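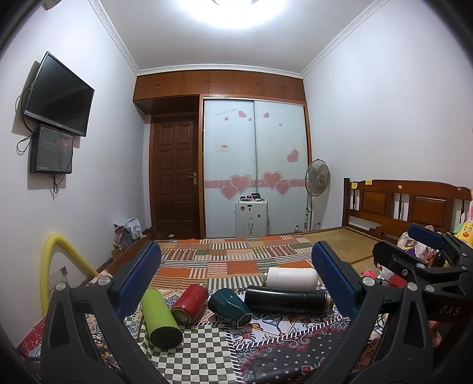

Ticket 434
Site: Nerthorpe guest house, first floor
Reported by: Salamatu Osagie
Opened: 30 May 2018
Status: Closed

Problem as reported
Radiator in the back bedroom stays cold at the bottom and barely warm at the top. The other radiators on the same floor heat up as normal. Boiler pressure looks fine. The guest in the room has been given a fan heater for now.

Log

Entry 1
Asked Salamatu to bleed the radiator with the heating off. She got a short hiss, then water. Heating back on for an hour, no change. Asked her to check that the valve head was turned up fully. It was set to 5.

Entry 2
Visited site. Flow pipe hot up to the valve and cold after it. Took the thermostatic head off and found the pin stuck down. Tapped the side of the valve body with a small spanner and worked the pin up and down with the flat of the spanner until it moved freely. Put a drop of silicone spray on it. Head refitted hand tight. Top of the radiator hot within a few minutes, bottom still lukewarm.

Entry 3
Lockshield valve on the return side was open by only a quarter turn. The job sheet from March shows the system was balanced then by Marras Heating, after the pump was changed. Opened the lockshield to one full turn. Bottom of the radiator warmed up, but the landing radiator then went cooler than it should be. Closed the lockshield back to three quarters of a turn. Both now heating evenly.

Entry 4
Salamatu rang to say the room was too hot overnight and the head made no difference when turned down. Pin had stuck again, this time open. Told her the valve needs replacing. Ordered a 15 mm angled Okismont valve from the Enmont depot. They had 2 in stock.

Entry 5
Drained down and swapped the valve. A fair amount of black sludge came out of the old one. Refilled, added inhibitor, bled the whole floor. No leaks at either joint after the system had run hot for an hour. New head tested at 1, 3 and 5 and it shuts off properly.

Follow-up
The sludge suggests the system wasn't flushed when the pump went in. Recommended a power flush before next winter. Salamatu will ask the owner and raise a separate ticket if they want it done. The lockshield setting is written on the tag on the return pipe. Please leave it alone unless the floor is being rebalanced.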